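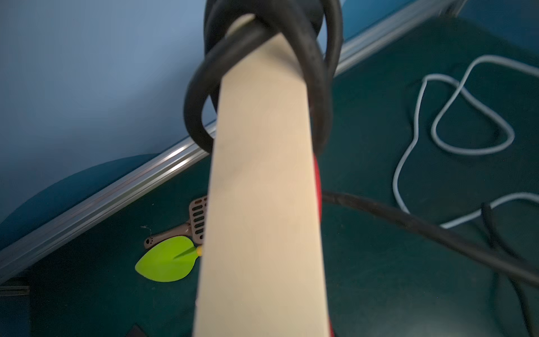 Black cable looped over a pale wooden rod, with some thinner white cable on the right.

I'd been meaning to get to the Lundmont open day for ages, and this October I finally managed it. Doors opened at ten and I was there by quarter to, clutching a flask and feeling a bit keen. Entry is free, though they ask you to put something in the bucket for the Jara playgroup (I did, and so did the couple behind me, very noisily, all in coppers).

The building used to be the Drirska bakery and it still has the lovely high windows. There are 7 rooms open on the day and you wander as you please. I went straight upstairs to the play sets, which was what I'd come for! I've been building little backdrops for my niece's toys, so anything with painted scenery has me hooked. The one I liked best has soft blue sky on the walls with rounded darker hills along the bottom, and a little tree covered in pale pink blossom standing off to the side.
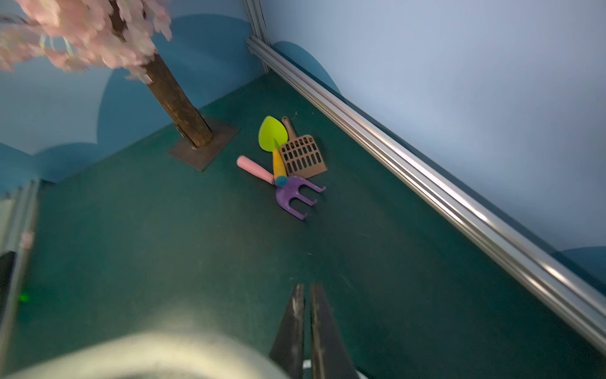

I was also rather taken with the toy garden tools. The trowel has a lime-green blade shaped like a leaf, and the rake is purple with three curved prongs and a pink foam handle. I want the rake in full size, please. Green matting on the floor was a good choice too, it reads as grass without any fuss, and I've pinched that idea for home already.

Downstairs was busier. The Wenero room has about 4000 buttons sorted into drawers, and I lost half an hour in there without noticing. Tea was good, cake was better (get the ginger one, the lemon had gone by noon). The toilets are up a steep flight, worth knowing if your knees are like mine.

I went back up before leaving for one more look at that sky. 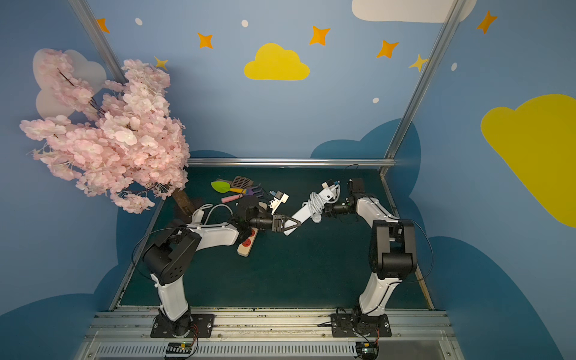 Power strips, spatulas and pink blossom under the painted clouds.

Parking is in the field opposite and gets muddy at the far end, so stay near the gate. The number 7 bus stops outside too, but check the times if you're going on a Sunday. I came home with a bag of odd buttons and a paint chart, and I've started mixing blues on the kitchen table.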